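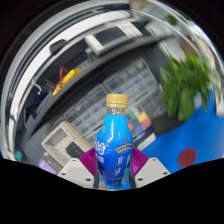

Blue bottle, gold cap.

Amberg String Weekend: Frequently Asked Questions

Answers to what's been landing in the inbox. Still stuck? Email Glykeria Lambrakis, she does the bookings. Not Pilar, Pilar is teaching.

What is it?
Two and a half days of fiddle, mandolin and guitar in Amberg, every May. Classes in the daytime, tunes at night, one concert on the last evening.

Do I need to read music?
No. Most classes go by ear. Pilar Troncoso hands out chord sheets at the end of hers, never at the start, so don't ask.

How good do I have to be?
If you can get through a tune at walking pace without stopping, you're fine for the middle group. Total beginners: guitar only this year. We had a beginner fiddle class before and couldn't find a teacher this time.

How big are the classes?
Capped at 13. Mandolin usually doesn't fill, fiddle always does.

I'm 15, can I come?
You need to be 16 to come on your own. Younger is OK with a grown-up who is also signed up. Same goes for the late sessions.

Can I switch classes halfway?
Once, before lunch on the first full day. Tell the teacher you're leaving AND the one you're joining.

Which bands are playing the concert?
Skelum are closing it. Trịnh opens, solo, mostly slide guitar and a few songs. In between it's whoever from the classes wants to get up, two tunes each. Sign-up sheet goes on the door at breakfast.

Is the concert ticket included?
Yes if you booked the full weekend. Day people pay at the door, cash or card.

Can I bring a friend just for the concert?
Sure. Doors 7:30 pm, music at 8. No reserved seats.

Where are the evening sessions?
Handel, the bar across from the hall. Yes it's really called that. Back room is ours from 9 pm. The front room is regular customers so please don't set up in there, we got in trouble for it.

Any rules for the sessions?
Slow tunes first hour, then anything goes. One guitar backing at a time if you can stand it. Bodhrans, ask first. No amps.

Can I record?
In class, audio is fine for your own practise. Don't post it. Concert: ask the band. Skelum said no video last time and probaly will again.

Can I leave my instrument overnight?
There's a locked room behind the stage. Open until 11 pm, opens again 8:15 am. Label your case. Label it! Black cases all look the same. We can't cover loss or damage, check your own insurance.

Can I borrow one?
Two guitars and a mandolin, first come. No left-handed anything, sorry.

Strings and picks?
Small table in the lobby, light and medium guitar sets, mandolin sets, rosin. Fiddle strings, bring your own.

Food?
Lunch included, both full days. Soup, bread, something hot. Veggie is standard, tell us about allergies when you book. Dinner is up to you.

Parking?
Behind the hall, free after 6 pm. Daytime use the lot by the station.

What's the tune list?
Goes out by email two weeks before. Twelve tunes, slow recordings of each. Learn four or five and you'll have plenty.

Refunds?
Full refund up to a month before, half after that, nothing in the last week unless we can fill your place. You can also pass it on to someone else, same instrument, just send Glykeria the name.

Is there a waiting list?
Fiddle, yes. Others, just book. People drop out late so keep your phone on.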